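Bench notes > Grippers > Caps and lids

Search this blog Go

I have spent most of May trying to get two robot arms to take the lid off a bottle, a job I do every morning with one hand while looking for my glasses. The bottle is small, white and plastic with a screw cap. The arms cost more than my car. So far the bottle is ahead.

The plan was simple when Etenesh Shiferaw and I drew it on the back of a packing slip. One arm holds the body, the other comes down from above and turns the cap. We had two sets of fingers to compare: the blocky ones that came with the Trirnance grippers, and a long tapered pair from Akpalu, sold as "universal," a word I have learned to read as "good luck." Same arms, same controller, same bottle, and we'd see who won.

I started with the blocky ones on the cap, because flat faces ought to love a straight-sided cylinder. They do, up to a point. The ridges on the cap help a lot if you close on them squarely. If you come in a hair too high, the fingers ride up and you've politely patted the lid. A hair too low and they hit the shoulder of the bottle, and then the force reading climbs and everybody reaches for the stop button.

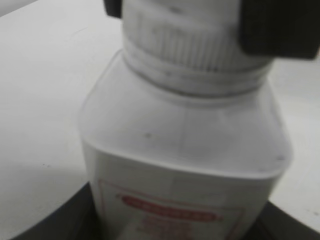 The wrist camera was supposed to sort out the height problem. What I hadn't thought through is how close it gets. By the time the fingers are on the cap, focus has gone for a walk, and the detector is being asked to find the edge of something white against something else white. I tried turning up the sharpening, which gave me a very crisp picture of noise. Mokis, the software that handles our camera feeds, has a setting called "near mode." I've read the help page for it twice and could not tell you what it does. We now take the height from farther back, commit to it, and treat the last stretch as an act of faith.

Holding the body turned out to be the harder half. (I will pause here for everyone who told me so.) A squarish bottle with rounded shoulders gives you flat sides to push on, which is nice, and then slides away across a smooth white table, which isn't. With a finger against one side and nothing behind it, you have built a very expensive bottle pusher.

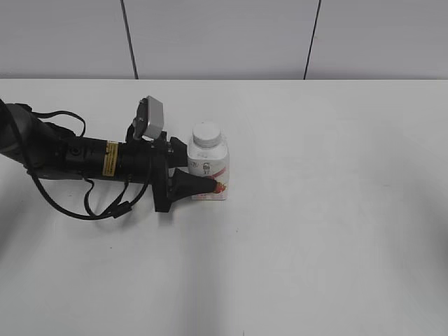 I also lost an entire afternoon to cables. The loops need enough slack for the wrist to turn, and enough slack for the wrist to turn is also enough to drag on the table. Gopinath Rao wanted to tie everything tight to the arm. We did it his way, the wrist went round until it met the end of its slack, and the controller threw fault 489. The manual lists 489 as "see 600." There is no 600. We cut the ties off again.

Scores, then, for those of you who skip to the scores. With the blocky fingers on the cap we got 6 clean turns before I lost patience. With the tapered ones we got 9, and I'm a little annoyed about it, having said some unkind things about them at lunch. The points don't grab as much surface, but they straddle the cap and forgive a bad approach in a way the blocks never did. As a brace against the bottle they're worse. All the push lands in one spot, and the bottle likes to pivot around it.

So the current setup is the tapered fingers from above, and a tapered finger at the side too until I get around to printing a proper cradle-shaped one. I lowered the push on the side arm and slowed the turn on the other. It is now about as exciting to watch as a parking meter, and I mean that as praise. 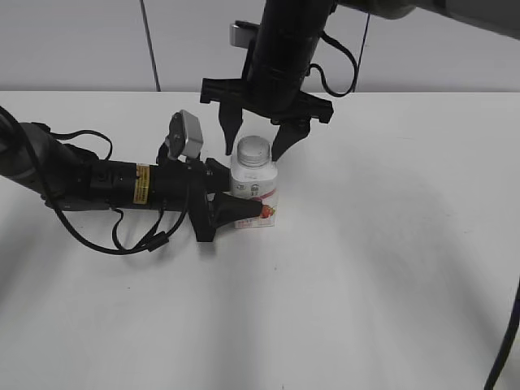 Malachy Ó Flaithearta wrote in to say that I'm solving this in the wrong place, and that no finger shape will save me while both arms run on stiff position control. Let the side arm give a little, he says, and the bottle will find its own seat. He went through the same thing with jar lids on a Nesuston controller and ended up throwing out every custom finger he'd printed.

I don't love this, mainly on account of the cradle I've already half drawn. But the compliance settings are one menu away and the printer is out of filament, so his idea goes first. Etenesh has bet me a coffee on Malachy. I took the bet before I'd read his whole message, and I'd like that noted.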